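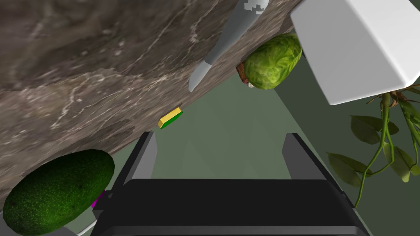
Unit 9: Marble and Other Metamorphic Rocks

Marble starts out as limestone. Heat and pressure make the calcite grains regrow and lock together. Veins form later, when minerals fill cracks - calcite is common, quartz less so.

Read page 156 before lab.
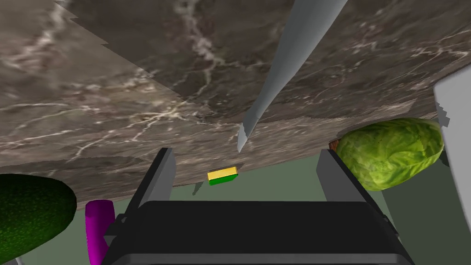 Slate and schist come from mudstone and split along flat layers. Marble usually does not. Weak acid fizzes on marble but not on quartzite, so test both Bulberg samples and record the results. Lab sheets are due 31st August.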